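Interior guard railing

Shares: 8
Comments: 0

An interior guard railing is a fixed barrier placed along the open side of a floor, landing or gallery inside a building. Its main purpose is to stop people falling to a lower level. It differs from a stair handrail, which is meant chiefly to be held while climbing or descending, although the two are often made as one continuous piece. In offices with more than one floor level the railing also marks the edge of the usable area, and so affects where desks, chairs and tables can stand.

Parts

The upright members that carry the load to the floor are called posts. They are fixed either to the top of the slab or to its outer face. Face fixing leaves the whole floor clear but needs a sound edge to drill into. Between the posts runs the infill, which may be made of vertical bars, horizontal bars, wire, mesh, glass or solid panels. The top member is known as the handrail or, where it is wide enough to lean on, the capping.

Metal posts are commonly paired with a timber handrail. Wood is warmer to the touch than steel and can be sanded and oiled again when worn. It is usually screwed from below through a flat metal strip, the core rail, so that no fixings show on the upper surface. Long timber rails are made in lengths of up to 4000 mm and joined with concealed bolts.

Curved railings

Where the floor edge is curved, the metal parts are rolled to the required radius before welding. Timber cannot be treated in this way. The handrail is either cut in short segments from thick boards or built up from thin strips glued around a former. Segmented rails show changes of grain at each joint. Laminated rails are more even in appearance but take longer to make. Elango Devadiga's workshop manual for the Neden rail system advises a laminated rail for any radius under 2000 mm.
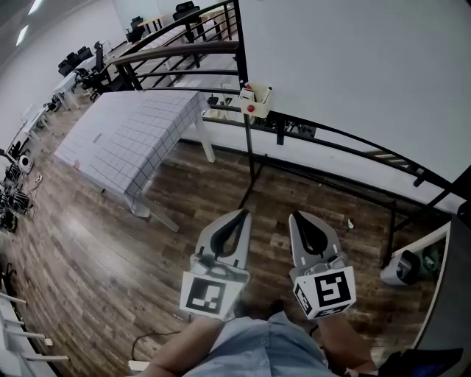 Black metal railing with a wooden handrail, curving past a white-walled work area.

Effect on the room

An open infill lets light and sound pass between levels. Bars cast narrow shadows on the floor, and these are more noticeable on pale boards than on carpet. Glass avoids the shadows but shows finger marks and needs cleaning on both sides, the outer side often from a ladder.

Furniture is normally kept back from the railing. A desk or low table pushed against it can act as a step and reduce the effective height of the barrier. The same applies to stacked chairs and storage boxes. Desks are therefore more often lined up along a wall, with the strip beside the railing left as a walkway. Cables should not cross this strip without a cover.

Small fittings such as switches and signs are sometimes mounted on railings. Clamps are preferred to screws, which break the paint and can start corrosion. Fittings should not project into the walkway at hand height.

Maintenance

Inspection covers three points: movement at the base of the posts, cracks in welds, and loose screws beneath the handrail. In heated buildings timber rails shrink slightly in winter, and joints may open. Murali Acharya recommends checking them in June, when the wood has recovered, before any filler is applied. Painted steel is washed with mild soap and water. Abrasive pads leave dull patches that are hard to hide on black finishes.

See also: Balustrade; Gallery; Handrail; Mezzanine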